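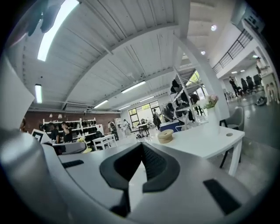 These answers cover the Cervantes hand-held gripper build at the Mostent shared workshop in Dendulbridge. They apply to members building a unit on the premises and to members who do part of the work at home. Questions that are not answered on this page should be put to Cecilia Dogbe, who coordinates the build, or left in writing at the front desk.

Last revised 2026-07-30.

## General

### What is the Cervantes?

The Cervantes is a gripper tool that a person holds and operates by hand. It carries a camera that looks out over the jaws, and the recordings are used to teach a robot arm to pick up and put down household objects. The arm uses the same jaws and fingertip pads as the hand-held unit. The arm is a separate build and has its own page.

### Who may take part?

Any member who has completed the bench induction. Soldering experience is useful but is not required. Guests may attend a build session with a member, but they may not use the soldering station or the printers.

### Do I need to own a 3D printer?

No. Housing parts may be printed at the workshop at the ordinary material rate. Members who print at home should bring the finished parts to the bench for a fit check before ordering any hardware.

### What does a complete unit weigh?

The housing, without camera and battery, weighs 358 g when printed with the standard profile. A housing that comes out much heavier has usually been printed with the infill setting for the arm mount, and it will tire the wrist during long recordings.

## Parts and Materials

### Where does the parts kit come from?

Screws, bearings, slide rails and springs are supplied as a bagged kit by Fultby and are held behind the front desk. Cameras are not included. Each kit is signed out to one member. Missing items should be reported before assembly starts, as opened kits cannot be exchanged.

### Which fingertip pads should I use?

The build allows two kinds. The flat textured faces are suitable for boxes, books and other items with parallel sides. The flared rubber pads have a mesh-like inner surface and hold rounded items better. Do not fit one of each on the same unit. Recordings made with mixed pads are removed from the shared set.

### May I print the pads myself?

Members have tried this in flexible filament with uneven results. Printed pads are accepted for home use only. For recordings that will go into the shared set, pads must come from the molded stock.

### Can I change the shape or color of the housing?

The color is left to the builder, with one limit: the parts of the housing that the camera can see should be in a light matte shade. Glossy filament throws highlights into the picture. The shape of the jaw mount and the camera seat must not be altered. The grip behind the trigger may be resized to suit the hand, and Dae-han Shim keeps a file with three grip lengths.

## Assembly

### How long does assembly take?

Most members finish over two evening sessions. The first is generally spent on the slide rails and jaws, the second on the camera seat and wiring.

### The jaws do not close evenly. What should I check?

1. Loosen both rail screws by half a turn and work the trigger several times.
2. Look for print residue in the channel under the left jaw.
3. Confirm that the two springs are the same length. Kits issued before May contained springs from two batches.
4. Retighten the screws with the jaws held closed.

If the jaws still meet off center, the carriage has probably warped and must be reprinted.

### How tight should the housing screws be?

Finger tight, followed by a quarter turn. The screws go directly into plastic, and a stripped boss cannot be repaired in a way that will last. Power drivers are not permitted on this build.

### May I leave an unfinished unit at the workshop?

Yes, in a labeled tray on the project shelf. Batteries must be removed and placed in the charging cabinet. Trays without a name are cleared at the end of each month.

## Recording in the Main Hall

### Where may I record?

Recording is permitted at the white tables on the ground floor. The mezzanine and the stairs are excluded. Floor tape marks the areas set aside for particular work, and members should stay inside the area they have booked. Tape must not be lifted or moved, including tape that appears to be left over from an earlier session.

### What are the black-and-white square markers for?

They give the software a fixed reference from which to work out the position of the gripper. A marker that has been shifted even slightly will spoil every recording that follows until it is measured again. Please do not lean objects against a marker or cover it with a cloth. If one has been knocked, inform the desk and stop recording.

### Which way should the camera face at the start of a recording?

Any direction is acceptable, provided the jaws are in view and the lens is clear. Hold the unit still for a slow count of three, open and close the jaws once, and begin. The opening and closing movement is used to line up the jaw reading with the video.

### Will other members appear in my recordings?

The hall is a shared space and the lens is wide, so this is to be expected. Faces are pixelated before any recording is stored in the shared set. Members who do not wish to appear at all may ask the desk for the booking sheet and plan their visit accordingly. Raw files may not be posted online or taken home.

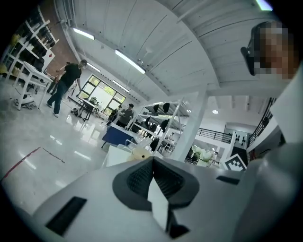

### How many recordings are needed?

The shared set for the current task, placing small objects into a box, stands at 234 accepted recordings. There is no minimum for an individual member. Short, clean recordings are more useful than long ones, and a dropped object is not a reason to discard the file. Mark it as a drop on the log sheet.

## Working at Home

### Can I record at home?

Yes, after the unit has passed a bench check. A set of printed markers may be borrowed. They must be mounted on something rigid, and the printed size must be confirmed with a ruler, as many home printers scale the page without notice.

### My home recordings are rejected as too dark. What can be done?

Turn on all the ceiling lights in the room and avoid placing the table directly in front of a window. Do not raise the camera gain above the supplied setting. The tracking software copes poorly with grain.

### Is the battery safe to charge overnight?

Batteries may not be charged unattended at the workshop, and members are asked to follow the same rule at home. A swollen or dented battery should be brought to the desk in the metal box provided for that purpose. Do not mail it.

### Who owns the finished gripper?

The builder does, once the kit has been paid for. Units built from loan kits remain with the workshop and are to be returned with both pads, the trigger spring and the camera cable.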